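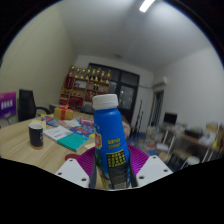 3. The Build and the Table Trials

3.1 Where the work was done

The workshop in Listville that our group shares with several other hobby clubs is a comfortable place, and a crowded one, and we should say early on that we did not try to tidy it into a laboratory. Most published work on hand-held grippers is carried out on a cleared bench under even light, and there are good reasons for doing it that way. Our interest was a little different. We wanted to know whether a tool put together by hobbyists in the evenings, with parts that can be printed or bought cheaply, could be used to record ordinary picking and placing in the sort of room where people really keep their things. The long meeting table therefore stayed as its users had left it, with reading matter, small presents and drinks on it, and the gripper had to find its way among them.

The build itself took up most of our spare evenings in September. We named it Petix, after a word one of our children made up, and the name has stuck even in the parts list, so we use it here as well. The recording software, called Yorath, was written earlier for another purpose and is described in Section 4.

3.2 Fingers and pads

Petix has two fingers, worked by a trigger under the hand. Each finger begins as a flat white plate, which we kept as simple as we could, with screw holes through it so that the parts ahead of it can be taken off and changed without touching the rest of the tool. This sounds like a small thing, and perhaps it is, but we changed the pads so many times in the first weeks that we would have given up long before the end if every change had meant taking the whole handle apart. The pads themselves are ribbed, and they face inward. We arrived at the ribs after a good deal of trying. A smooth pad of the same material held a book or a box quite well, but it was apt to let a rounded object turn as it was raised, and the person holding the tool would then squeeze harder, which bent the fingers and made matters worse.

The pads that we finally settled on are the 7th version. Earlier ones were either too stiff to follow a curve or so soft that they folded back on themselves, and one set – of which we had been rather hopeful – split along its ribs on the first evening. We kept all of them in a drawer, and anyone who would like to repeat our path, mistakes included, can have the drawings for each.

3.3 Choice of objects

We chose our objects by a simple rule, which was that somebody in the workshop had to have a use for them already. Tall bottles turned out to be the most instructive of the group. A bottle stands on a small base for its height, so that an uneven touch from one finger is enough to tip it, and its sides are seldom quite straight. When the pads met the sides below the middle, most bottles came up steadily. When they met higher, the lower end tended to swing, and we had to slow down a great deal before setting it back.

Figure 1 shows one such bottle between the open fingers, on a red coaster and with the rest of the table behind it. The coaster gave us a spot to return to, and we were surprised at how much it helped new users, who otherwise spent a long time deciding where the bottle ought to go.

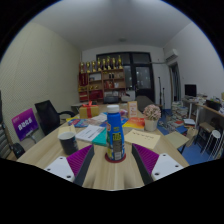
Figure 1. The two fingers of Petix on either side of a blue bottle on the meeting table. The ribbed purple pads face inward.

3.4 Procedure and first results

Each trial began with the fingers open and ended with the object standing free again. We asked users to move as they would with their own hand, and to stop whenever they felt unsure, and we did not hurry anyone. Sessions ran for 2 hours at most, as wrists grow tired sooner than one expects, and a tired wrist shows in the recordings as a slow drooping of the view. Between sessions the pads were wiped with a damp cloth and the screws checked for play.

Over 1394 trials were recorded in this way by 6 users, all of them regular members of the workshop. We kept the failed trials along with the good ones. The commonest failure by far was a touch on one side before the other, so that the object was pushed along the table for a short way before it was held. Users corrected this by themselves after some practice, usually by bringing the tool in lower and more slowly, and we found their later recordings much easier to work with than their first.

Neighboring objects caused less trouble than we had feared. Thin booklets were sometimes nudged by a fingertip, and a loose sheet of paper could be carried off on the underside of a plate without the user noticing, but taller things were seen in good time and avoided. We have left such trials in the set and marked them. The arm-mounted version of the gripper, built with the help of the Derkudier makers' club, uses the same plates and pads, and its trials on the same table are taken up in Section 5.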